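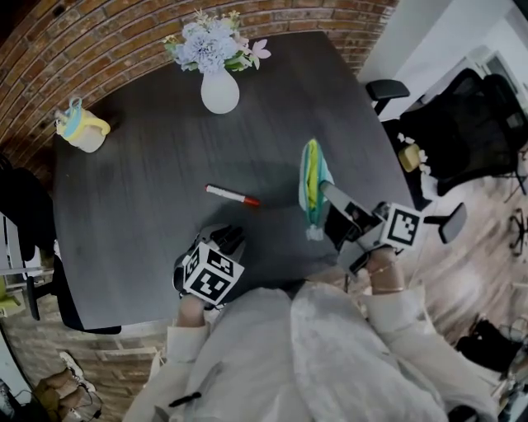

Hello all,

I read the message about the stiff collar and I want to answer it in full, because I had the same trouble with my first two jackets. The collar gets hard when the interfacing is too heavy for the fleece. With a fuzzy cream-white fleece like the one in my picture I would not use any interfacing, only a strip of cotton tape along the neck seam. Please look also at the zipper pull, which is small and black. I like a small pull on this kind of top — a big one is heavy and makes the front hang badly.

On Tuesday someone wrote to the list:

> I am sewing the Surnen jacket in size medium and the collar
> stands up like cardboard. I used the interfacing that the
> pattern asks for. Did I cut something wrong? Also my machine
> skips stitches where the zipper meets the collar. I have a
> new needle, a universal 80. The fleece is from Arora, the
> thick one.
> Should I take it all apart or can it be saved?

You did not cut wrong, I think. The pattern was drafted for a thinner cloth, and the Arora thick fleece does not need so much help to stand. You can save the collar. Open only the inside neck seam, pull out the interfacing if it is the sew-in kind, and close the seam again by hand. If it is the iron-on kind it will not come out clean, and then it is better to cut a new inner collar. It takes very little fabric.

For the skipped stitches, please try a stretch needle 90 and a longer stitch. Where the zipper meets the collar you have many layers, so trim the seam allowances in steps before you sew over them. I turn the wheel by hand for that part. It is slow but I have not broken a needle there since March.

One more thing about pressing. Do not put the iron on the fuzzy side. I did it once on a sleeve and the mark is still there. Use a damp cloth on the wrong side and press with your hand.

Does anybody know if Tokon still sells the separating zippers by the meter? Marty has only the ready lengths now, and they are always too short or too long for me — my jackets are for tall people. I have searched the old messages of this list, but what I found was from before they changed the shop.

Greetings from the north, and good luck with the collar.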